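Sprechernotizen: Arbeitsplatzausstattung am Standort Wemotstead
Vortrag im Rahmen der internen Fachtagung, Block 4

Folie 1 – Begrüßung
Teilnehmende begrüßen, auf die ausliegenden Unterlagen verweisen. Redezeit 21 Minuten, Rückfragen bitte am Ende.

Folie 2 – Ausgangslage
Mit dem Umzug der Verwaltung aus dem Gebäude Tindall wurden 942 Arbeitsplätze neu geplant. Die bisherige Möblierung stammte aus mehreren Beschaffungsperioden und entsprach nicht mehr der Hausrichtlinie. Kurz auf die Bestandsaufnahme vom Juni eingehen, Details stehen im Anhang.

Folie 3 – Elektrische Versorgung am Tisch
Bodentanks werden nur noch in den Besprechungsräumen vorgesehen. An den Einzelplätzen erfolgt die Versorgung über Auftischeinheiten. Mehrfachsteckdosenleisten dürfen nicht hintereinander geschaltet werden; dies gilt ausdrücklich auch für privat mitgebrachte Geräte.

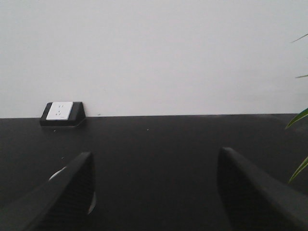

Auftischsteckdose mit schräger Front, an der Wand aufgestellt

Folie 4 – Akustik und Beleuchtung
Ergebnisse der Begehung im Bauteil Naltine vorstellen. In sieben Räumen werden Absorber nachgerüstet. Hinweis: Die Leuchten werden zentral gesteuert, eine Übersteuerung am Platz bleibt möglich.
(Pause, Zwischenfragen zur Akustik zulassen.)

Folie 5 – Weiteres Vorgehen
Die Ausschreibung für das Bauteil Teslow wird derzeit vorbereitet. Änderungswünsche der Fachbereiche sind schriftlich an die Abteilung Liegenschaften zu richten. Mündliche Absprachen mit den ausführenden Firmen sind nicht zulässig.

Überleitung zum Beitrag der Arbeitssicherheit.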